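Hirberg Street Community Hall: hiring the hall, questions we get a lot

Last updated June 16, 2026. Prices on the board by the door are old, go by this page.

How do I book?

Email or the form. Phone is fine for a quick question but we can't take a booking over the phone, too many got lost that way. Tell us the room, the date, start and finish including your setup, and how many people.

Which rooms are there?

Main hall, the Lý Room (upstairs, lift available) and the small meeting room off the kitchen. Main hall holds 176 seated in rows. With round tables it's less, ask us for the layout sheet. Lý Room takes 18 around the big table.

What does it cost?

Main hall is $159 for a half day. Full day is double, no discount, sorry. Smaller rooms are by the hour, see the rates sheet. Community groups on the register pay the lower rate. If you think you should be on the register and aren't, send us your incorporation certificate.

What counts as a half day?

8 to 1, or 1 to 6. Evenings are from 6 to 11 and charged as a half day. You can't do 11 to 4 and call it a half day. People try.

Is there a bond?

Yes. Refundable, paid with the booking, back in your account within ten working days if the place is left how you found it. 18ths and 21sts pay a higher bond.

Can I get in early to set up?

Only if nobody is in before you. Ask the week before, not the month before, we won't know yet.

Do I need insurance?

Private parties and one-off family things, no, you're covered under the hall's casual hirer policy. Businesses, clubs and anyone charging at the door need their own public liability. Send the certificate with the form please, we end up chasing it every time.

Can we have alcohol?

Yes at private functions. If you're selling it, or it's included in a ticket price, you need a licence and we need a copy before we give you the key code. Red wine stays off the carpet upstairs. Please.

What's in the kitchen?

Stove, two fridges, urn, zip boiler, dishwasher (instructions inside the cupboard door). Cups and plates for 80. No sharp knives, bring your own. No tea towels either.

Is there a sound system?

There's a Proser speaker set and two mics in the locked cupboard. Included in main hall hire but you have to ask for it on the form, otherwise the cupbord stays locked. Music off at 10.30. The neighbours are very close and very patient and we'd like to keep it that way.

Can I stick things on the walls?

Blu-tack no, it takes the paint off. Use the hooks and the picture rail. No nails, no staples, no glitter, no confetti indoors or out.

What about the floors?

Timber in the main hall. Felt pads on anything heavy and lift the tables, don't drag them. Carpet in the Lý Room, spills get blotted with cold water straight away then tell us. Don't scrub, don't use anything from home.

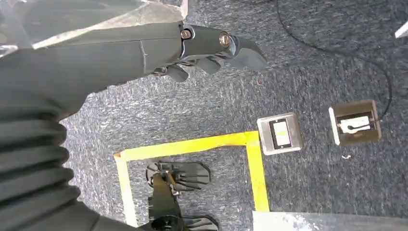

Parking?

18 spaces out the back, two accessible. Street parking is two hours until 6pm. Don't use the clinic's spots next door, they do tow.

What if I need to cancel?

More than four weeks out, full refund. Two to four weeks, half. Under two weeks we keep the hire fee but you get the bond back. Moving to another date is free once.

Will the hall be closed at all this year?

First two weeks of October, main hall floor is being resanded. Upstairs stays open but its going to be noisy and a bit smelly.

My key code isn't working

Codes start 15 minutes before your booking, so check the time first. Press the star key, then the code, then star again. Still nothing, ring the after hours number on your confirmation.

Who do I talk to?

Hưng Khúc does bookings, mornings only. Leave a message after 12 and he'll get back to you next working day.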